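Der Zapfen

Als Inna Dmytriv die Halle aufschloss, brannten die Röhren unter dem Wellblech schon.
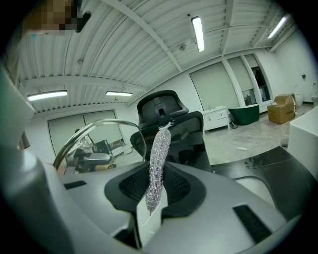 Leif Solberg saß seit dem frühen Morgen über den Kurven. Er hatte die Jacke nicht ausgezogen.

»Vierzehn von zwanzig«, sagte er.

»Gestern waren es auch 14.«

»Gestern war es die andere Methode.«

Inna stellte ihre Tasche neben den Tisch und zog sich einen Stuhl heran. Die Methode hieß Kurup, nach einer Straße, in der Narayanan Shetty früher gewohnt hatte. Sie kam mit wenigen Vorführungen aus. Ein Mensch nahm den Greifer in die Hand, fasste den Gegenstand, drehte ihn, legte ihn ab. Fünf solche Durchgänge sollten reichen, damit der Arm in Rudton das Gleiche tat. So stand es im Entwurf, den Narayanan im Februar an die Gutachter geschickt hatte.

Bei Bechern stimmte es. Bei Bürsten auch. Beim Glitzerzapfen stimmte es nicht.

»Er greift zu tief«, sagte Leif. »Immer dort, wo er schmal wird. Dann kippt er weg.«

»Und bei deinen Vorführungen?«

»Ich greife höher.«

»Immer?«

Leif antwortete nicht gleich. Er ließ die Aufnahmen noch einmal durchlaufen, erst seine, dann die von Piyumi Nanayakkara, dann die von Ataberk Toprak. Piyumi fasste langsam zu und wartete, bevor sie hob. Ataberk wartete nie. Bei ihm rutschte der Zapfen in zwei von fünf Durchgängen ein Stück nach, und er korrigierte mit dem Handgelenk, so schnell, dass man es in der Kurve nur als Zacken sah.

»Den Zacken filtern wir heraus«, sagte Inna.

»Ja. Als Rauschen.«

Sie sahen beide auf die Linie. Narayanan hatte den Filter selbst geschrieben, und er war stolz darauf – er hatte ihn bei Zelari vor vollem Saal erklärt.

»Schalt ihn ab«, sagte Inna.

»Dann müssen wir alles neu rechnen. Auch die Becher.«

»Dann rechnen wir die Becher neu.«

Leif schrieb die Zeile um und startete den Lauf. Es würde bis zum Abend dauern. Inna holte Kaffee, trank ihn im Stehen und rief in Rudton an, damit der Arm frei blieb.

Kurz nach sieben kam das Ergebnis. Leif las es zweimal und drehte den Bildschirm zu ihr. Beim Zapfen waren es jetzt 20 von 20. Bei den Bechern fehlten zwei, die vorher geklappt hatten.

»Wer sagt es Narayanan?«, fragte er.

Inna hatte das Telefon schon in der Hand.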